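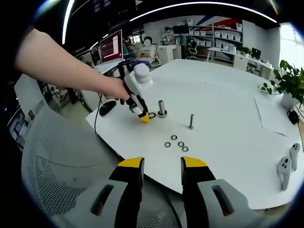
Print this page | E-mail this page

Daily Setup and Fingertip Care for the Clisau Hand-held Gripper

The Clisau hand-held gripper must be set up in the same manner at the beginning of every session, whether it is to be used for training or for recording work. The procedure below applies to all units kept at the Trernance office and replaces the notes issued in July. Operators will need a flat white table, a short peg on a round base, and a few small black washers such as those lying near the two pegs. Loose cables should be routed over the table's edge where possible, and controllers kept to one side of the working area.

Before you begin

Switch the unit off and place it on its side. Wash and dry your hands, as oil from the skin shortens the life of the yellow tips. Have a lint-free cloth, a small brush and the 2 mm hex key within reach.

Checking the fingertips

1. Open the fingers fully and look at each yellow tip from the side. A tip that is split, flattened or lifting from the black jaw must be replaced.
2. Wipe both tips with the dry cloth. Do not use solvent of any kind.
3. Brush out the slot in each grey housing. Metal dust collects there and will make the travel uneven.
4. Close the fingers slowly by hand. The tips should meet along their full width. If they meet at one corner only, loosen the jaw screw a quarter turn, square the jaw and tighten again.

Tips are supplied in pairs and are to be fitted in pairs, even where only one is worn. Write the fitting date in the unit's log book.

Testing the grip

Switch the unit on and allow it to complete its start-up check. Lay a washer flat on the table, clear of other parts. Approach from above with the fingers open, lower the tips until they just touch the surface, and close them on the washer's outer edge. Lift slowly.
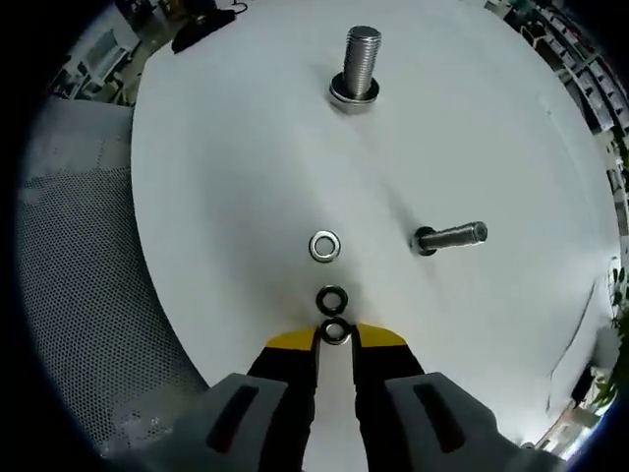
The washer should stay level as it rises. Hold it clear of the table for nine seconds, then carry it to the peg and lower it over the end. Release only when the washer is centred — a washer dropped at an angle may catch on the thread of a bolt or on the lip of a base, and the result will tell you little about the condition of the tips.

Repeat the test with a washer of a different finish. Shiny washers slip more readily than dark ones, and a unit that passes with one may fail with the other. If a washer turns or falls, repeat steps 2 to 4 before trying again. A unit that fails a second time is to be tagged and set aside.

Reporting a fault

Faults should be reported to Hemi Tapsell at extension 3048, quoting the unit number and the stage at which the fault appeared. Requests for replacement tips go to Shona Harawira. Operators are asked not to open the grey housings themselves — the springs inside are under load.

Last reviewed 14 October 2019

Related items

Storing and charging the Clisau gripper
Replacing a jaw screw
Table layout for peg and washer work
Tipoki cell: weekly inspection
Returning equipment to the Clandham store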